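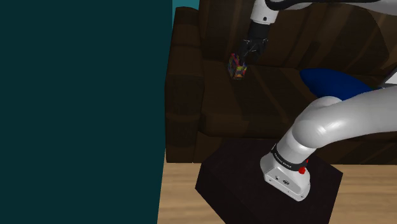

On March 24, 2023, Leobardo Barrera wrote:

I read the rules page twice and I still don't see where it says the couch has to be modeled. Wokus did their whole entry on a flat table last year and placed. Can we please have a table? I have a midterm and would like to do one thing this month that works. Also, who set the grip force, and were they angry at the time?

Leobardo,

Rule 21, second paragraph, "household surfaces, at least one upholstered." Wokus placed because that paragraph was added afterward, which I choose to take as a compliment to Wokus.

So the couch stays. I know it's dark brown and the pedestal is nearly black and the whole thing looks like a dentist's waiting room in a power outage. Xóchitl M. picked the textures and is open to offers. If you want to brighten it, do it in your own branch. The last person who touched the lights in main turned the armrest into a mirror.

As for the grip force, that was me, and I was in a fine mood. The block has odd corners and the contact solver doesn't like them. With the old value it slid out of the fingers in 34 runs, and I sat through all of them. The new value is too high for anything you'd want to keep, but the block has no feelings and there's no crush penalty until the August round. Please don't "fix" it before then.

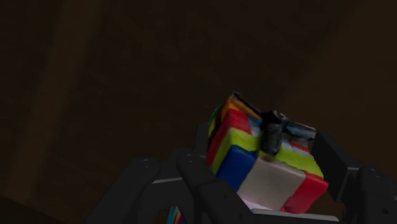 Berenice asks whether we should be closing on the corners at all, given that Quintero always goes for the flat sides and seems to have a nice life. Fair point. The trouble is that our grasp picker scores by clearance, and a block turned at an angle on a seat has more room at the corners than down by the backrest. We could add a term for contact area. Barış says that's an afternoon of work. Barış said the same about the logger, so I've put it down for two weeks.

Things I'd like before the next meeting:

Barış: contact area term, see above. Keep it behind a flag.

Berenice: rerun with the blue cushion moved closer to the block. The wrist has clipped it in my runs and the checker says nothing.

Leobardo: the approach path. It swings wide over the seat and comes down like it's parking a bus. Shorten it if you can, after the midterm.
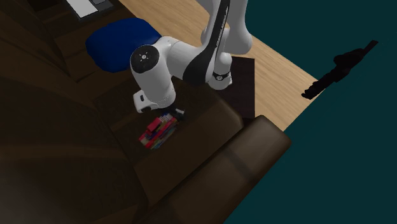

Watch the elbow when you do. With the target out by the front of the seat, the planner has two solutions and flips between them depending on, as far as I can tell, the weather. I pinned it to the one that stays away from the backrest, so if your path suddenly refuses to plan, that's my pin and you can comment it out.

Devodgate still hasn't answered about sharing their book meshes. I'll ask again, more pathetically.

Xóchitl B.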